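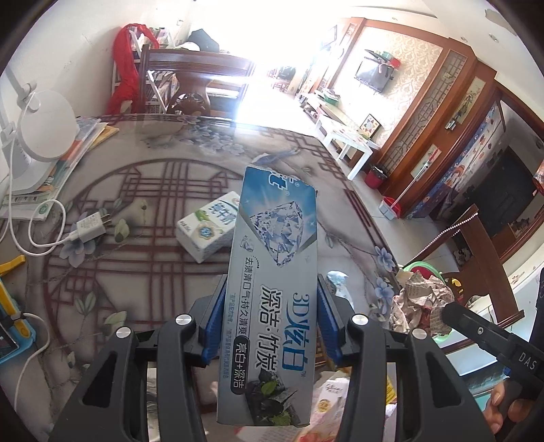

Gremthorpe, June 2, 2023

Henoleo, the family-run housewares and pharmacy shop that has been part of Main Street life in Gremthorpe for 65 years, is delighted to announce that it will open a second store this fall, in the old Vainio bakery building by the river.

The new shop will open its doors in October, after a summer of painting, plumbing and a good deal of arguing over shelf heights. It will carry everyday things for the bathroom, the kitchen and the medicine cabinet, along with a prescription counter that stays open until 9 p.m. on weeknights, something our customers across the bridge have been asking us about for longer than we care to admit!

"We have had people walk over that bridge in sleet for a bottle of cough syrup, and we have always felt a little guilty about it," the store said in a letter to its regular customers this week. "Now we can meet them on their own side."

The building work is being handled by Skumier, the same local firm that put the new roof on our Main Street shop. The old bakery ovens are staying right where they are, behind the greeting cards, and the front windows will be restored to their original green trim.

Henoleo expects to hire staff for the new location over the summer, including 2 pharmacists. Applications can be picked up at the Main Street register, and parking at the river store will be free for the first 3 hours.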